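Lost property and the uniform swap, can we agree on a system?
Parents and Staff Board > Bråten School > General

Posted by ylva_s, Mar 26, 2019

Hello all. I write this as class parent for year 4, but it concerns the whole school.

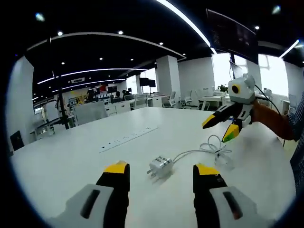 The lost property shelf outside the gym is full again. Last December we gave everything without a name to the charity shop, and then three families wrote to me the same week asking for a winter jacket. I felt very bad about this. I would like us to decide on one rule before the spring assembly, so that I do not have to guess.

My proposal is this. Clothes with a name go back to the classroom every Friday. Clothes without a name stay on the shelf until the end of the term, and after that they go to the uniform swap, where any family can take them for free. What is left after the swap goes to charity.

Please tell me what you think. I will bring the result to the meeting.

Ylva Sjöberg

---

Reply by rogelio_mac

Thank you Ylva for taking this up. I agree with the first part and the last part. I do not agree with the free swap.

The swap is the only thing that pays for the bus to the swimming hall. Last year it brought in 2000 kroner. If we fill the tables with free clothes, who will pay for the other ones? I would not, and I am a person who likes to support the school.

---

Reply by Iwona M.

Rogelio, I understand the worry but I see it in a different way. The unnamed clothes do not belong to the school. Some child lost them. I find it strange to sell a sweater back to the mother who already bought it one time. This happened to me. I recognized the sweater by the repair on the elbow, which I made myself, and I paid for it because there was a line behind me.

---

Reply by rogelio_mac

Iwona, that should not happen, and I am sorry that it did. If you recognize something, you should say it and take it home. I was at the cash box that day and I would have given it to you with no discussion.

But one sweater is not an argument for giving away everything.

---

Reply by eilif_e

Could we not put a label in the clothes? We got the Hemivis iron-on ones for both kids when they started and we have lost one mitten in two years.

---

Reply by Iwona M.

Eilif, labels are good, but a pack costs money and not every family has an iron. My neighbor does not. I write with a laundry pen on the care tag and it stays for the whole school year.

---

Reply by stellan_bakke

I teach year 2, so I can tell you how it looks from inside the classroom.

Names help a lot. A first name alone does not help so much. I have two girls called Emma and there are more Emmas in the other class, and last week I had a hat with "Emma" in it that went to all of them and came back to me. Please write the last name also, or the class.

About Fridays: it can work if somebody sorts the shelf before lunch. After lunch we are outside and then the children go home directly from the yard. I can let my pupils carry things to the other rooms, they enjoy such jobs very much. But I cannot promise it for every Friday in the year.

---

Reply by ylva_s

Thank you Stellan, this is useful. I can do the sorting on Fridays in the morning, except when I work the early shift. Is there another parent who would share it with me?

About the swap. Would this be acceptable for both sides: two separate tables? One table with donated clothes that have a price, and one rail with lost clothes that are free.

---

Reply by pappa_til_tre

I have three boys and I will say what others maybe think. The free rail will be empty in five minutes and the people who come after work get nothing. It was like this with the ice skates.

---

Reply by rogelio_mac

This is exactly my point. And I ask again where the bus money comes from.

---

Reply by Iwona M.

With respect, the bus money is another question. We had the Starkirano evening in the autumn and it went well, people bought cake and soup and they were happy to do it. We can do a second one. I would bake. I do not think that the swimming should depend on lost jackets.

---

Reply by eilif_e

What is Starkirano? We are new since the winter.

---

Reply by Iwona M.

It is the lantern evening, Eilif. The children walk around the school with lanterns they have made and the choir sings, and afterward there is food in the hall. The name comes from a song that the first music teacher wrote. The word does not mean anything in any language, I have asked.

---

Reply by stellan_bakke

One small thing on the side, as we speak about money. The music room also needs new drumsticks for the Ritamum group before the spring assembly. I have put it on the list for the meeting. It is a small sum, but I prefer that people hear it from me before and do not get surprised.

---

Reply by rogelio_mac

I have thought about it during the day and I can accept Ylva's two tables with a condition. The lost clothes should be shown first, for one full week, in the entrance hall, so that parents can walk past in the morning or in the afternoon and find their own things. Then only clothes which really have no owner come to the swap. I think there will be far fewer of them than we believe.

For those I would still ask for a small price. Iwona will not agree with me, I know.

---

Reply by Iwona M.

You know me correctly :) I like the week in the entrance hall very much. For the price I will vote against, but I will not be angry if I lose.

---

Reply by pappa_til_tre

The week in the hall is good. Please hang the things up and do not leave them in a heap. My middle one will not touch a heap.

---

Reply by ylva_s

Good. I make a summary for the meeting then:

Full name or name and class in all clothes, pen or label as you like.
Sorting of the shelf on Friday before lunch.
One week of showing in the entrance hall at the end of term, on hangers.
After this, the swap. Free or small price: we vote.
Remaining clothes to charity.

The vote about the price will be by raised hands. If you cannot come, send me a message here before the meeting and I will read your opinion aloud. Hangers are needed too, I would like to have 100. If you have some from the dry cleaner they are fine, please leave them in the box by the office.

I still look for one person for the Fridays.

---

Reply by eilif_e

I can take every second Friday. I start late those days. Where do I find the key to the gym corridor?

---

Reply by stellan_bakke

Ask in the office, Eilif, they have to write your name in the key book the first time. And welcome. If you come before ten I can show you which hooks belong to which class, the signs on the wall are from last year and they are not correct anymore.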